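Small Toys, Small Drawers

"I had 620 little things and no idea where any of them lived," says the woman behind Bromby, a one-person toy sorting service in Trasthorpe. I laughed, then thought of my own shelves!
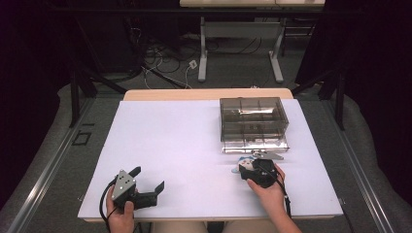 She's down to 595 now (she keeps a list, bless her) and swears by a big clear table. "Everything comes out first. Then I put back 5 at a time, with a cup of tea."

I asked about labels and got a firm no.

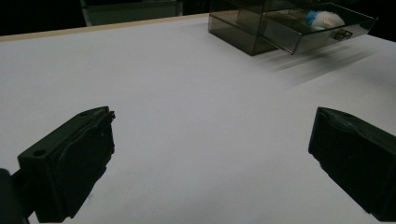

Kids won't read them, she says. "They want to see the thing." So she likes see-through drawers, even smoky tinted ones, where a bit of white and blue fluff still shows through the side. I went home and ordered two.

Print this | E-mail this
Filed under: Home & Tidy
Recent: Estuven Market in June | Jatoi's Button Shop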